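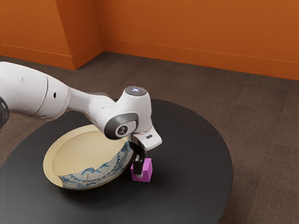
Quem pode inscrever-se na Biblioteca Municipal de Gaststead?

A inscrição está aberta a todos os residentes no concelho e a quem aqui trabalhe ou estude. Os menores de 14 anos necessitam de autorização assinada por um dos pais ou pelo representante legal.

Que documentos devo apresentar?

Documento de identificação válido e comprovativo de morada emitido nos últimos três meses. Os estudantes deslocados podem apresentar declaração do estabelecimento de ensino.

O cartão de leitor tem custos?

A primeira emissão é gratuita. A segunda via, em caso de perda ou dano, está sujeita à taxa prevista na tabela em vigor, disponível no balcão de atendimento.

Quantos documentos posso requisitar e por quanto tempo?

Cada leitor pode ter em seu poder até seis livros, por 21 dias, e três documentos audiovisuais, por sete dias. O prazo é renovável duas vezes, salvo se existir reserva de outro leitor. As renovações podem ser pedidas ao balcão, por telefone (extensão 155) ou no catálogo em linha Skunuvus.

Posso consultar o Fundo Besson?

O Fundo Besson reúne 1.270 volumes de história local e 828 fotografias do antigo bairro ferroviário. A consulta é exclusivamente presencial, na sala de reservados, mediante marcação com dois dias úteis de antecedência. Os pedidos são dirigidos à responsável pelo fundo, Agnes Pringle. Não é permitido o uso de caneta nem de flash.

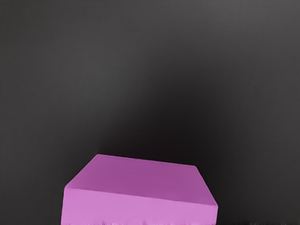
A reprodução de documentos do fundo depende de requerimento próprio, no qual deve constar a finalidade. Para fins editoriais é obrigatória a menção da proveniência e a entrega de um exemplar da obra publicada.

O que acontece se devolver um livro fora do prazo?

O leitor fica impedido de efetuar novas requisições por um número de dias igual ao do atraso. Os documentos perdidos devem ser substituídos por exemplar idêntico ou, estando esgotados, por outro indicado pela biblioteca.

Existe um polo em Bernton?

Sim. O polo de Bernton dispõe de 77 lugares sentados e funciona de segunda a sexta-feira, das 10h00 às 18h00. Os livros requisitados num edifício podem ser devolvidos no outro.

Como apresento uma reclamação ou sugestão?

Por escrito, no livro de reclamações ou em carta dirigida ao diretor, Bello Okonkwo. As sugestões de aquisição têm impresso próprio e são apreciadas em outubro.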